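**Snack** (noun): a small bit of food eaten between meals. I've been looking after this entry for a few years now, and it keeps getting longer, mostly my fault!

The word comes from an older one meaning a bite or a snap, the kind a dog gives. By the 1700s people were using it for a quick bite of food, and it has barely moved since (I love a word that stays put).

What counts as a snack depends a lot on who you ask. I grew up thinking a sandwich was a snack. My friend Zoriana Kravchuk says anything with bread is a meal, and we've argued over it since college. Most cookbooks I own go by size and time of day, so a bowl of soup at 3 p.m. gets in and the same bowl at noon doesn't. 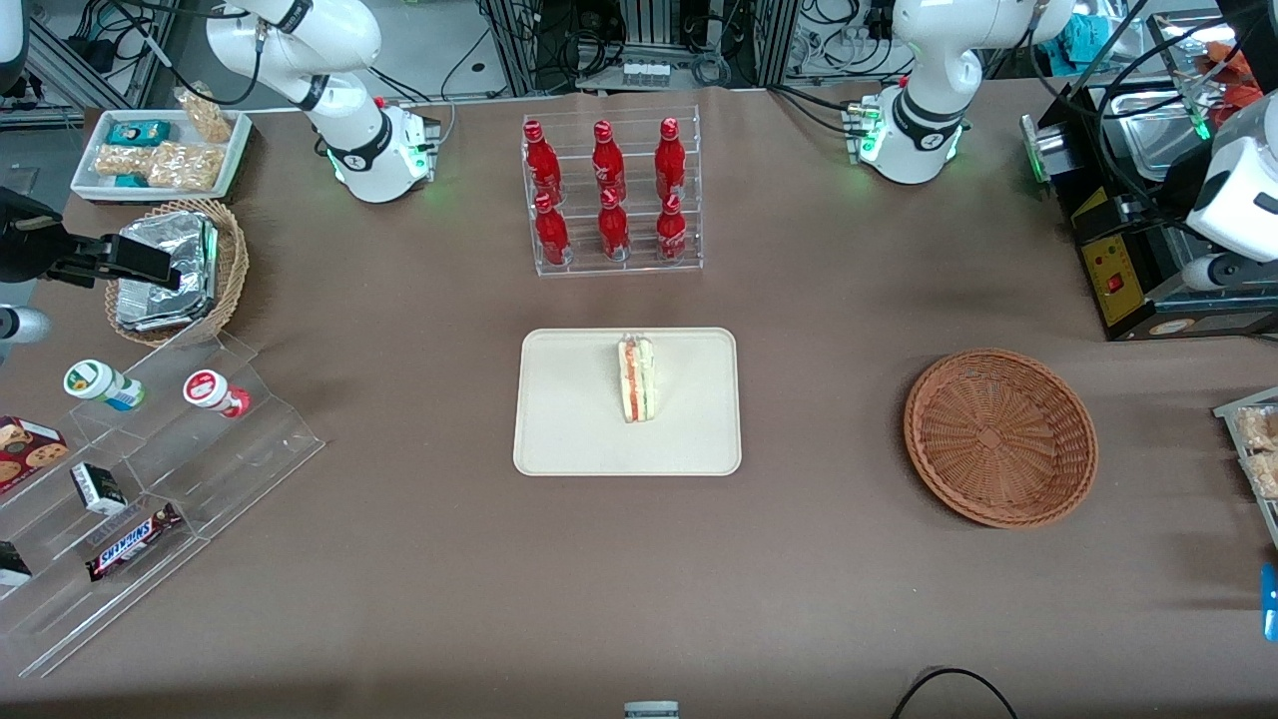
Then there's the salty and sweet divide. Salty snacks like pretzels and chips go back to baking and frying scraps so they wouldn't be wasted, or so the story goes – I've never found a source I fully trust. Popcorn is far older, thousands of years older, and was eaten in the Americas long before anybody built a movie theater to sell it in.

Drinks are a gray area. Tea with a cookie is plainly a snack, but tea alone? Danuta Jasińska, who edits the drinks entries, keeps a milkshake on her side and I keep it on mine, so it's listed in both. See also *Elevenses*, *Merienda* and *Trail mix*. The part on school snacks still needs work, and I'm hoping to get to it in April.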